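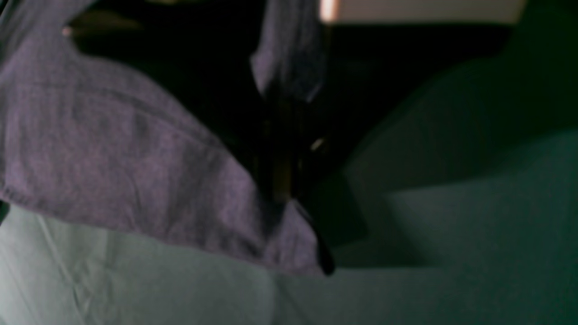
4. Knits and jersey: sorting before the wash

Textile Care I, handout for the second practical. Bring this sheet with you. Section 3 (woven cottons and linens) was covered last time and will not be repeated.

4.1 What counts as a knit

A knit is made of loops. A woven cloth is made of threads that cross. Pull a knit sideways and it gives, then comes back. T-shirts, sweatshirts, leggings and most sleepwear are knits. Jersey is the plain single knit, smooth on the face and slightly looped on the back. Its cut edges roll, so check hems for curling before you decide a garment is damaged.

4.2 Heathered colors

Heathered cloth is spun from fibers of more than one shade, which gives it a flecked or mottled look. A heathered purple can read as gray, lavender or a darker violet depending on how it folds and where the light falls. Always open the garment out flat on the table before you choose a color pile. Do not sort by looking into the bin.

For this course heathers go as follows:
Pale gray, oatmeal: light pile
Muted purple, blue, green: medium pile
Charcoal, navy: dark pile

If two of you disagree about a piece, put it one pile darker.

4.3 Procedure

Take one garment out at a time. Pull from the body of the garment. Pulling on a sleeve stretches the shoulder seam.
Turn sleeves the right way, then turn the whole garment inside out. Fuzz on the face gets worse with rubbing.
Empty pockets. Close zippers.
Read the care label. If it is missing, treat the piece as cotton jersey and use the cool cycle.
Note stains on the sheet with their position (left cuff, back hem and so on).
Weigh the pile. Write down the weight before it goes in the drum.

4.4 Fabric weight

Jersey is sold by grams per square meter. A thin T-shirt knit at 125 holds little water and dries quickly on a rack. A sweatshirt knit at 330 needs a longer spin and should be dried flat, or the sleeves will grow. Feel the Lustitz samples on the side bench and write your guess before you turn over the card.

4.5 For next time

Read chapter 18 in Farkas, skipping the part on wool. Csaba Pap has the spare copies. Zinhle Xaba is taking the late group, who start at 2:15 in the small laundry. Sorting sheets are handed in at the end of the practical, with both partners' names on them.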